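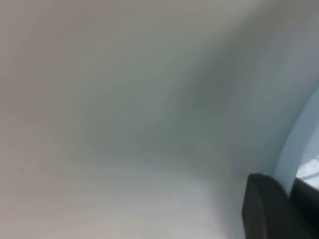 Ticket 73, opened by Rosário Carvalho
Product: Zwahlen storage tub
Status: waiting on customer

Hi again! So I tried what you suggested on Thursday (warm water, dish soap, leave it for 15 minutes) and the onion smell is still hanging on. Fainter, I'll give you that, but I stuck my whole head in to check and yep, onions.

I also did the baking soda paste, 2 rounds of it, and wiped everything down with a soft cloth like the leaflet says. No scouring pads, I promise! The lid stayed off overnight by the back door, which my husband was thrilled about in January.

My question now is whether I can use white vinegar on it, or will that dull the finish? My sister swears by it for her Urkton bins, but those are a different plastic I think. I'd like to keep sweaters in this one, so I'm not giving up yet.

Thanks so much for being patient with me,
Rosário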